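Community Hall Floor Work Moves Into Second Stage

Olteanu, October 2021

Work to restore the floors at the Grolley building in Olteanu has moved into its second stage, with the main room now open for cleaning and small repairs. The front rooms were finished in February and have been back in use since the spring.

The building went up as a savings bank and later held the town's records office. The town bought it for use as a meeting hall and reading room, and set aside 72 working days for the floors, walls and counters. Visitors who remember the bank years usually mention the floor first, with its pinkish-beige marbled pattern and its streaks of rust red, cream and grey.

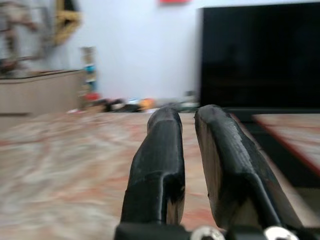
The flooring contractor, Hitach, will wash the main room with a mild cleaner before deciding which areas need more than that. Old wax has built up near the walls and in the doorways, and it has to be softened and lifted by hand. Harsh strippers were ruled out after a test patch in the front hall came up dull.

"People ask us to make it look new, and we would like it to look looked after," said Oana Coman, who is managing the project for the town. "A few worn spots by the old teller windows are going to stay."

Chips and open joints will be filled with a tinted compound. Coman said matching the color has taken longer than the filling itself, as the rust-colored streaks change shade from one part of the room to the next. Samples are left to cure for 3 days before they are checked in daylight.

Paler surfaces are also on the work list. The white-gray, marble-like finish will be wiped down with plain water and a soft cloth, then buffed. No sealer will be used on it for now. The crew will look at it again after the heating has been on through the winter.

The total area to be treated is 700 square feet, not counting the stairs. Carpet runners have been ordered from Vallska for the 4 busiest paths through the building, including the one from the street door to the reading room. They will be put down once the floor has been polished.

The side entrance on the parking lot will stay open during the work. Groups that normally meet in the main room have been moved upstairs, and the reading room is keeping its usual hours. 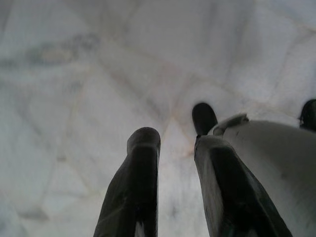 Getting in during the work

Use the side entrance and follow the posted signs to the stairs. The elevator is running. Deliveries should be left at the front desk before noon.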